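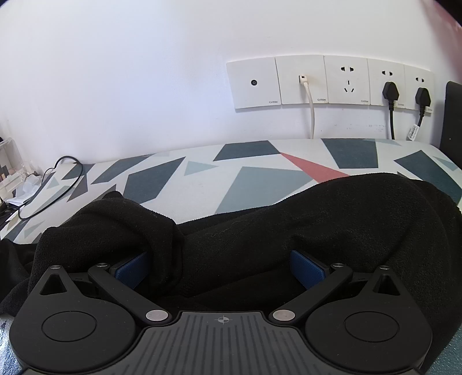
Notes on recording a certificate of trust

October 16, 2023

The Nomton county recorder rejected my certificate of trust in January, and I have now been through the process enough to write down the mechanics.

A trustee selling land rarely hands over the full trust instrument. The usual substitute is a short certificate stating that the trust exists, when it was signed, who the trustees are, and what powers they hold. Mine ran to 2 pages. The trust itself is 207 pages with schedules, most of them concerning a parcel on Sengar Road that was sold years ago.

The rejection listed three defects. The notary block named the wrong county. The legal description was cut short at the second call. The certificate did not say whether one trustee could sign alone – the instrument names two, and the title company, Damano, wanted that stated in the text.

I fixed all three and sent it back. It took six weeks to record.

One point I had wrong: a certificate does not amend anything. If it conflicts with the instrument, the instrument still governs between trustee and beneficiaries. A buyer who relies on the certificate in good faith is a separate matter, and the statute treats it separately.

The Cluvau parcel is next. Same form, different county, wider top margin on the first page.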